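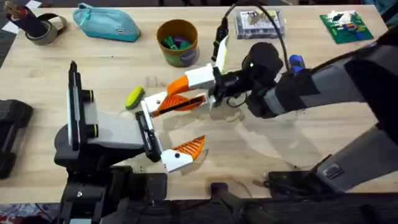

HOUSEHOLD RECORDS AND BUDGETING
Unit 4 handout: Fixed and variable costs
Instructor: Banafsheh Dehghan
Revised 2025-08-12

Reading for this unit: Chapter 4 of the course pack. Bring your own June figures to class if you are willing to work with them. If not, use the practice sheet at the end of the pack.

1. Terms

A fixed cost stays the same from one month to the next. Rent, a car payment and most insurance bills are fixed. A variable cost changes with use or with choice. Groceries, gas and electricity are the usual ones.

Some bills are mixed. A water bill may have a flat service charge plus a charge for each unit used. Split these into two lines in your records. Put the service charge with fixed costs and the usage charge with variable costs.

A periodic cost comes up less often than once a month. Car registration, school fees and dental visits belong in this group. Students tend to leave these out of a first budget, and then the budget fails in the month the bill arrives.

2. Turning periodic costs into monthly amounts

Add up what you expect to pay over the year and divide by 12. Set that amount aside each month, in its own account if you can.

Worked case. The Salehi household pays $1,476 a year for home insurance, in one payment.

1,476 / 12 = 123

The monthly set-aside is $123. It goes in the budget every month, including the month when the bill is paid. In that month the payment comes out of the set-aside account and is not entered a second time as spending. This was the most common error on last term's homework.

3. Averages for variable costs

Use at least three months of real bills. Six is better. For heating and cooling use a full year, or the average will be wrong for half the year.

Electricity, three months: $88, $97, $115
Total: $300
Average: $100

The average is a planning number. A month over $100 is not a problem if other months come in under it. Keep the actual bill next to the planned amount so that you can compare them.

4. Order of work

Write down take-home income first. Subtract fixed costs, then the monthly share of periodic costs. What remains has to cover variable costs and savings. If the remainder is smaller than your average variable costs, go back to the fixed list before cutting groceries. One phone plan or one unused membership often accounts for the gap.

Ghazal Fallahi will go over the ledger layout in the lab hour. Her layout has a column for the date paid and another for the date due. Please keep both.

5. Homework

a. List every periodic cost your household had in the past year.
b. Work out the monthly set-aside for each one, to the nearest dollar.
c. Find one mixed bill and split it. Attach a copy with the account number covered.
d. Write a short paragraph on which variable cost was hardest to average.

Homework is worth 100 points. Paper copies are fine, and so are spreadsheets. Show the division for part b either way.

Next unit: credit card statements and how interest is figured.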